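Second-hand craft table, pale top with a hole in it — keep or cover?

naledi_m
Hi all, hoping for some table wisdom. I've brought home a nearly square table for the sewing corner, light wood-grain top, slightly rounded corners, and I paid $70 for it, so I'm pretty chuffed. My only worry is the little round hole in the top. Do I plug it, or throw a cloth over the lot and forget about it?

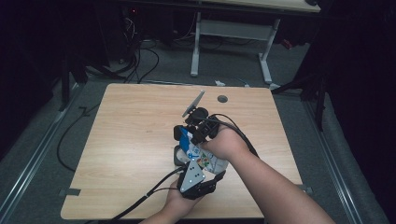
The table top, hole towards the upper right

thabiso_mthembu
Lovely colour, Naledi! I'd leave the hole well alone. Mine has one in much the same spot and I run the lamp cord through it, and I'd be lost without it now.

joubert39
Have to disagree with Thabiso there, sorry mate. Pins and buttons will find that hole every single time. Get a snap-in cap from the hardware shop, mine was $2 and I've never regretted it.

thabiso_mthembu
Fair enough about the pins — I do quilting, so I probably lose more than I admit to. Still wouldn't put a cloth on it though, the fabric slides everywhere.

naledi_m
Thanks, both of you! No cloth then. I'll measure the hole on Tuesday and see what caps they've got. Does the grey carpet underneath bother anyone else's chair, or is that just me?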